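Pridon House Shared Kitchen Group
Minutes of the meeting of 10 May 2020

Present: Jana Janssen (chair), Ayman Bataineh, Rainer Strobel, Pascal Kasten (minutes)
Apologies: Pascal Petersen

1. Previous minutes
Approved, with one correction. Rainer did not "agree" to the new shelf. He said he would look at a drawing, and he has yet to be shown one.

2. Plates and cups
Jana reported that the order from Dindirier came to $817 including delivery. Rainer asked why a kitchen that already loses cups needs better ones. Jana said the old set was chipped. Rainer said some of it was chipped. Ayman pointed out that the supplier's claim of 200 washes without dulling comes from the supplier, and asked whether anyone had seen it in writing. Nobody present had.
Action: Jana to ask Dindirier for the terms of the guarantee.

3. Dish rack
The wire rack is on trial until July. Jana likes it because plates can stand on edge and drain. Ayman doubts that the slots suit plates with a wide rim and thinks people will go back to stacking them on the counter within a month. Pascal K. read out a note from Pascal Petersen, who is in favor of the rack but wants cups kept out of it. Rainer asked where cups would go instead. The note did not say.
Agreed to keep the rack for the trial and buy no second one. Rainer wished it recorded that he expects to be proved right.

4. Countertop
Clovik quoted nearly $100 for a sealing treatment on the marble-pattern top. Ayman asked what problem this would solve. No answer was offered that satisfied him. Quote declined, 3 votes to one (Jana against).

5. Papers left on the work surface
Raised again. Folders and loose sheets do not belong next to dishes. Jana suggested a sign. Rainer said the last sign was also left on the counter.
Action: Pascal K. to find a tray for papers and put it near the door.

6. Any other business
The Xavier catalog is in circulation. Ayman would like it back before anyone orders from it.

Next meeting: to be set by email. Rainer asked for a shorter agenda.

Attachment to items 2 and 3
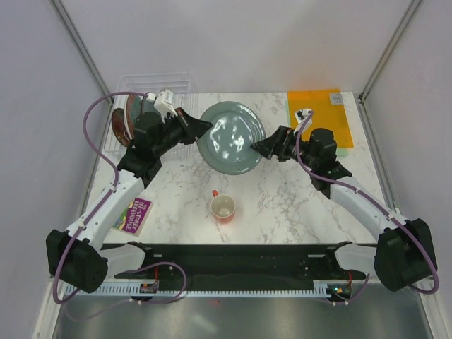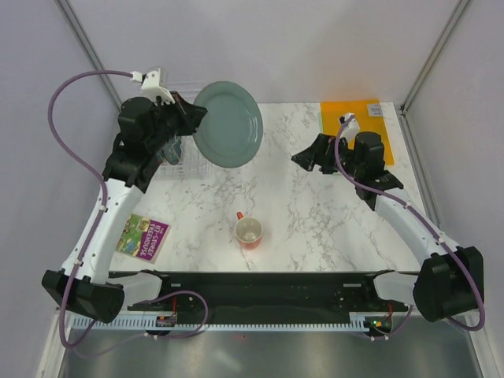

Grey-green plate at the marble-pattern countertop, both pictures; wire rack and orange-red cup in the second.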